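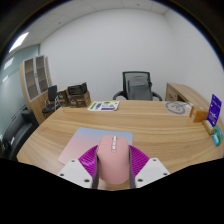 Dullatden, May

Workshop > Notes > Equipment budget

The gripper budget for the second half of the year is done, apart from one line. I am writing down how I got there so I don't have to work it out again in the fall.

The hand-held unit stays. Its soft magenta fingers close well enough on smooth, rounded things like a computer mouse, and desk objects are most of what I plan to cover. The finger pads are the part I expect to replace, so they get their own line: 4 sets at 40 dollars a set. I had them under "misc" last year and lost track of them by March.

The second hand-held unit is the big item. Dridia quotes 800 dollars with mounting plates, without a camera. Lornero is cheaper on paper, but the plates are extra and the hole pattern is their own, so every spare would have to come from them. I went with Dridia – the price difference is gone after one reorder.

Camera: a wide fisheye lens, same as now. It loses the corners to black and bends the front edge of the desk, and I can live with both. I need the fingers and most of the room in one view. A narrower lens would mean a second camera, a second mount and a second calibration. Not this year.

Objects get 200 dollars. Small boxes, cards, a mouse pad, office stuff in different colors. I would put more here and less into hardware if the hardware prices let me.

The open line is storage. Mansour sells drives by the pair and I want three. I'll probably take four and keep one in a drawer.

Shipping is not in any of the figures above. I'll add it when the Dridia quote comes back with a delivery date.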